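Part-time help wanted at Hudley kitchen store

3 min read

Hudley is looking for a part-time stockroom and counter assistant at our shop on the lower end of Skemis Street. We sell tea, coffee, spices, dry goods and the containers people keep them in. The job is 28 hours a week over four days, and it starts in February.

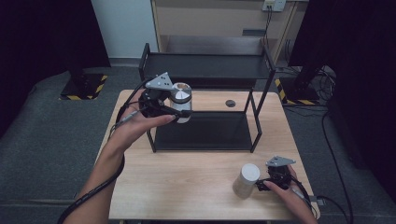
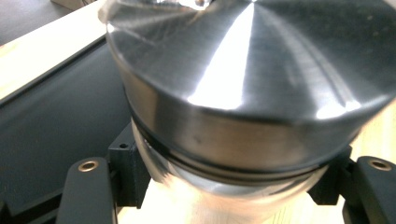 The shop is small. There are five of us at the moment, and the person we hire will work mostly with Melur Gunawan, who runs the stockroom, and on the counter when it gets busy. Mornings start at 7:30 with deliveries. The counter opens at 9.

What you would do

Check deliveries against the order sheet and put them away. Weigh and pack loose tea and spices in 50 and 100 gram bags. Label and date everything you pack. Refill the shelves before opening and again after lunch. Serve customers, take payment and answer the phone. On Wednesday we do the full count of the tea wall, which has 257 lines on it, and everyone on shift helps with that until it is finished.

You would also pack mail orders. Most of these go out in the afternoon and the pickup is at 4:15. In November and December there are a lot more of them, and we ask that you don't book vacation in those two months.

What we need from you

You can lift 40 pounds and be on your feet for most of a shift. You can read a scale correctly and write legibly. You are all right with strong smells (cumin, smoked tea, dried fish on some days). You can get here by 7:30, and the first bus from the Nugroho side arrives at 7:10. A food handler card is required by your second month, and we pay for the class.

Shop experience is useful but we have hired people without it. Knowing about tea is not required. If you speak Malay or Indonesian, please say so in your letter, as many of our regulars do.

Allergies: we handle peanuts, tree nuts, sesame, mustard and shellfish products in the same room every day. Please think about this before you apply.

Pay and hours

$19.50 an hour, paid every two weeks. Paid sick days from the start. Vacation after 3 months. Staff discount of 27 percent on everything except sale items. Shifts are set a month ahead, and you may swap with a coworker if you tell Melur by noon the day before.

How to apply

Send a short letter and a list of past jobs to Ikhsan Hartono at the shop, or leave them at the counter in an envelope with his name on it. Include a phone number and the best time to call. We will call everyone we want to meet and have them in for a paid two-hour trial shift. References are checked after the trial.

Filed under: Jobs & Notices, Retail

3 comments

Aiman Liew
Is there any chance of full time later? 28 hours is a little short for me.

Ikhsan Hartono
Possibly in the fall, but I can't promise it. Please apply anyway if the hours work for now.

Nadhirah Liem
Is 17 old enough? My son is interested.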